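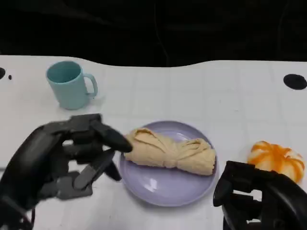
How does a robot learn to pick up a towel?

Quick version: it copies. Lots and lots of times.

You learnt to use a spoon by watching somebody and having a go. Messy go, probably. A learning robot needs goes too, but it needs a huge pile of them, all saved up. Each go is called an example. One try at one job, start to finish.

At Fimby, the lab where Aurora Godinho works, one job went like this: towel and plate, mug nearby. Easy for you. Hard for a robot, becuase a towel never scrunches the same way twice! A mug keeps its shape. Towels don't.

So what gets saved?
Pictures from the robot's cameras. Where every finger joint was. How far the fingers moved, and when. All of it matched up in time, so the computer knows which picture goes with which move.

Then things get shuffled. Mug over a bit. Towel scrunched up differently. Go again. By April the team had 1379 examples and wanted 2000. Still 615 to go at last count... no wait, 621. Sorry, 615 was the drawer job.

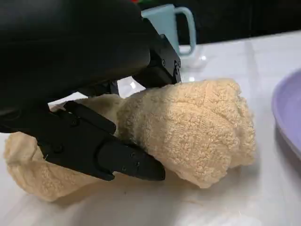 Why can't the robot just learn from one really good try?

It would only know what to do when everything was in exactly that spot. Lots of different tries help it cope when things have moved.

Bad tries get looked at as well. Raimo Leinonen checks them, 14 at a time, then has a biscuit. Some get kept with a label saying what went wrong, so the computer dosen't copy the mistake.

Next page: teaching a robot to open drawers.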